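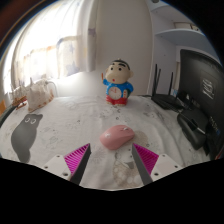

Plavo hand tool on a bedsheet, lining up on a pink mouse.

Plavo hand gripper: your questions, my answers

Last updated February 26, 2020

I'm Doaa Hajji and I look after the Plavo kit at Tondbridge. These are the things people ask me before they buy one, plus a few they ask after. If yours is missing, drop me a line and I'll probably add it.

What do I get in the box?

The hand tool itself with both fingers fitted, 2 spare pads, a camera mount, a screwdriver that fits every screw on it and a printed guide. The guide is short and a bit dry (I wrote it, so I'm allowed to say so). You'll need to bring your own camera and memory card.

How much is it?

The full kit is £175. Spare pads are £40 a pair, which I know sounds steep, but they last a good long while if you don't leave them on a hot radiator. Please don't leave them on a hot radiator!

Is it a robot?

Not on its own, no. You hold it in your hand and do the picking up yourself, and the camera records how you did it. People then use those recordings to teach a robot arm the same job. If you already own an arm and want it to copy you, this is the cheap way in. If you want something that tidies the living room by itself by July, I'm going to have to let you down.

Do the pads only come in magenta?

For now, yes. I like them! They're easy to spot against dark finger blades and against most of the things you'd want to pick up. I've had requests for black and for a sort of mint green, and I've passed both on to Wegener, who mould them for us. No promises.

What are the ridges for?

The pads are what's called fin-ray style, so when you press one against something it bends round the shape instead of pushing it away. Rounded, smooth things are where you'll notice it most. A computer mouse is one of my favourite first objects for that reason, it's a friendly size and it has no corners to help you out.

Do I need a special table or backdrop?

Nope. A bed, a desk, a kitchen worktop, whatever you've got. I get asked a lot whether a patterned sheet will spoil things, and my view is that a few cartoon prints do no harm at all. Real homes have cats on the bedding and a router at the back. If you only ever record on a plain surface, your arm may sulk the first time it meets a busy one.

How many recordings should I make?

For one simple job, I'd start with 80 and see how you get on. Move the object a little between goes, turn it round, swap what's standing behind it. Doing it all in one sitting is hard on the wrist, so have a cup of tea in the middle.

Does the light matter?

A bit. Daylight through a thin curtain is lovely, but a bright window can wash out one corner of the picture. I don't worry about that as long as the thing I'm reaching for is clear. If the object itself is going pale, turn yourself round so the window is off to one side or behind you.

Why are the edges of my video curved and black?

That's the wide lens. Straight shelves go bendy, the corners go dark, and it's all perfectly normal. The point of a lens like that is to get both fingers and plenty of the room in view together. Don't crop it unless the software you're using tells you to.

Will it work with my Pludwood arm?

Yes, there's an adaptor plate, sold separately, and it goes on with the screws from the old gripper. Keep those screws somewhere safe. For other makes, send me the model name and a photo of the wrist end and I'll tell you what I know.

Can children use it?

Older ones with a grown-up nearby, sure. There's a pinch point by the mounts, so it isn't one for toddlers.

The fingers don't line up on mine. Is it broken?

Almost certainly just loose in the post. Look at the white mounts at the base of each finger, slacken the small screws, get the tips pointing at each other and do them back up gently. If one side still sits lower than the other, email me and I'll send a new mount.

Can I send it back?

Within 40 days, yes, in the box it came in. Take your memory card out first, please. I have a drawer of them.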